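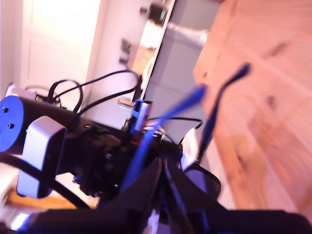 One early reviewer wrote that Dunda was less a film about a war than a film about waiting for the post, and the remark has been repeated in most later coverage of it.

Dunda is a 2025 documentary film about the crew and passengers of a river ferry that kept running through a civil conflict. It was produced by Vuveck, a small independent company, and follows one season on the crossing between the market town of Vavley and the villages on the opposite bank. The film is named after the ferry. It runs for 95 minutes and has no narration. It was first shown in May 2025 at the Tlapale festival and opened in cinemas on September 26, 2025.

Background

The ferry Dunda was built as a cattle boat and later fitted with benches and a canvas roof. Before the conflict it was one of three boats on the crossing. The other two were laid up in the first winter, one with engine trouble and the other because its owners could not get insurance. The road bridge upstream had already been closed to civilian traffic, and the Dunda became the only regular link between Vavley and the far bank.

Vuveck had planned a short television item on river trade. According to the production notes, the crew arrived to find the timetable still being chalked up each morning, with the same departure times as before the fighting. The television item was dropped and the company applied for money to make a full-length film.

Production

Filming took 30 days, spread over four visits. A crew of three worked on board, with a fourth person on the landing stage to record sound. The wheelhouse was too small for a tripod and most of the material there was shot handheld, from a stool by the door. The engine was loud enough to cover ordinary speech, and passengers on the lower deck had to be recorded with small clip-on microphones.

The makers agreed a set of conditions with the ferry's operators before work began. No passenger was filmed without consent, cargo was not to be shown if its owner objected, and soldiers using the boat were not to be identified. The last condition led to a good deal of cutting. Two long sequences from the second visit were left out altogether, and a third was kept as sound only, played over shots of the water.

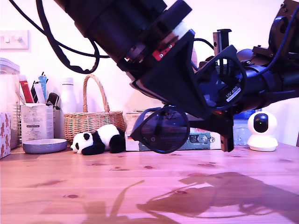
The third visit was the shortest. Shelling near the fuel depot stopped the service for several days, and the crew stayed in Vavley, where they recorded the ticket office, the bakery queue and a wedding party that could not get home. The wedding became the middle section of the film. It was not in the original outline, and the company had to ask its backers for more time in the edit to make room for it.

Editing was done at Vuveck's own premises. An early cut included a spoken introduction explaining the history of the conflict. This was removed after test screenings and replaced with two lines of text and a map.

Content

The film is arranged by crossings. Each section starts with the ropes being let go and ends with the ramp going down, and the passengers change each time. Those who appear more than once include a schoolteacher carrying exam papers, a man moving his beehives a few at a time, and a nurse who sleeps through every trip. The ferry's captain speaks only about weather and fuel until the final section, in which he reads aloud from the boat's log.

Very little fighting is seen. Smoke is visible behind the town in two sections, and aircraft are heard in a third. The closing crossing takes place at dusk with the deck lights off.

Release

The Tlapale festival gave Dunda two screenings, the second added when the first sold out. It came second in the audience poll with 659 votes. A distributor bought the cinema rights during the festival, and the film was subtitled over the summer.

On its general release it played mainly in smaller independent cinemas. A printed booklet containing extracts from the ferry's log was sold alongside it in an edition of 2,000 copies, with the income going to repairs to the landing stage at Vavley.
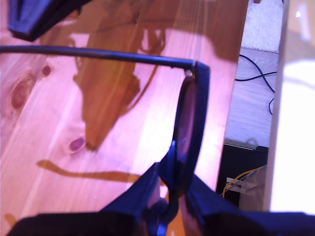

Dark navy sunglasses above a pine tabletop.

Reception

Reviews were largely favourable. Critics praised the sound recording and the decision to do without narration, and several singled out the wedding section. One weekly paper found the film too reticent and argued that viewers with no knowledge of the conflict would be lost after the opening map. Another complained that the beekeeper's story was dropped without an ending.

The lack of combat footage was discussed at some length. Supporters felt it gave a fairer account of how most civilians had lived through the period. A reply in a film journal held that the soldiers' absence from the picture gave a false idea of who had been using the boat, and that the agreement with the operators should have been stated on screen at the start. Vuveck added a line to that effect in the end credits of the home release.

Home release

The home version contains the film, one of the two deleted sequences from the second visit, and a short item on the recording of the engine room. The removed introduction is not included.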